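Search this site Enter keywords

Last updated: January

The planner that waits its turn

Marisol Chávez spent her first two months at Flanano deleting code. She had been hired to improve the motion planner that the company supplies with its arm control software, Bidunar, and she found four separate places where a trajectory could be altered after the planner had finished with it.

"Each one had been added for a good reason," she says. "One smoothed the corners, one clipped the joint speeds, one nudged the path away from a singularity. Then there was one that I think had been put in for a trade show and left there. If the arm did something odd, you had four suspects, and none of them wrote to the same log."

Bidunar now has a single stage between the planner and the motor drivers. It checks a trajectory, and either passes it unchanged or refuses it and says why. Chávez says customers complained at first, as jobs that used to run with a wobble were now being stopped. The complaints tailed off once the refusal messages were rewritten to name the joint and the limit involved.

Her colleague Boris Milošević looks after the part of the software that deals with demonstrations, where a person guides the motion by hand and the recording is used later to train a policy. He came from audio software and says the two jobs have more in common than he expected.

"It's streams with clocks," he says. "You have the controller poses arriving at one rate, the joint states at another and the camera images at a third. People think the hard part is the learning. Most of my week is spent finding out that two things which claim to have happened together were 100 milliseconds apart."

An error of that size is enough to spoil a recording of someone picking up a small object. The fingers appear to close before the hand has arrived, and a policy trained on enough of these will close early as well. Milošević's answer was to stamp every message as close to the hardware as he could get, and to stop trusting the time at which it reached the logger. He then wrote a checker which reads each recording and looks for sudden movements that should show up in two streams at once.

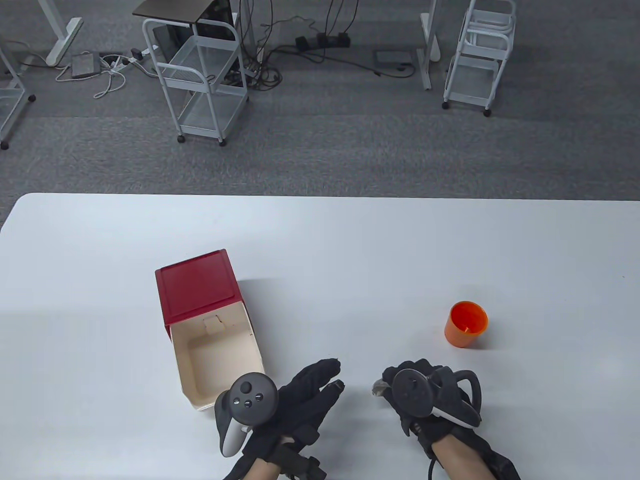
The checker is called Fukex, a name Milošević typed in as a placeholder and never changed. On its first full run it went through 1,000 recordings and rejected 157 of them. Chávez remembers the meeting that followed as a quiet one. Some of the rejected files had been used in training for weeks.

"We took them out and trained again with nothing else altered," she says. "The policy was a bit better at grasping and no different at anything else. I was pleased with that. If it had got better at everything I would have gone looking for a mistake."

They disagree about what should happen to a rejected recording. Milošević would like to repair the ones where the offset is constant, which can be done by shifting one stream against the other. Chávez would throw them away. Her argument is that a repaired file looks the same as a clean one to whoever picks it up in a year's time. For now the files are kept in a separate folder and are not used.

Tracking is the other subject that comes up often. When a handheld controller loses its position for a moment, the usual behaviour is to guess from the last known speed, then jump when the real position returns. Early versions of Bidunar passed the jump straight to the arm. The present version holds still if the pose moves further in one step than a set distance, and the operator has to press a button to carry on.

"Operators hate the button," Milošević says. "I've used it for a whole afternoon and I hate it too. We tried blending back in slowly without asking. The trouble is that the person has moved on by then, so the arm is chasing something they did a second ago."

Angelovski, a firm that writes simulation tools, has been working with the pair on replaying recordings in a simulated workspace before they are accepted. Around 98 per cent of the replays finish, according to Chávez, but she is careful about what that shows. A replay that finishes says the path was possible for the arm. It says very little about contact, and the simulated friction is still set by hand.

Asked what she would build next if given the time, Chávez mentions a better viewer. At present, anyone who wants to see why a plan was refused has to open the log in one window and the arm model in another, and scroll both to the same moment.

"I've got a script that does half of it," she says. "Boris has one that does the other half. They're in different languages."

Milošević says his could be rewritten in a week. Chávez says he told her that last spring.

6 comments 23 shares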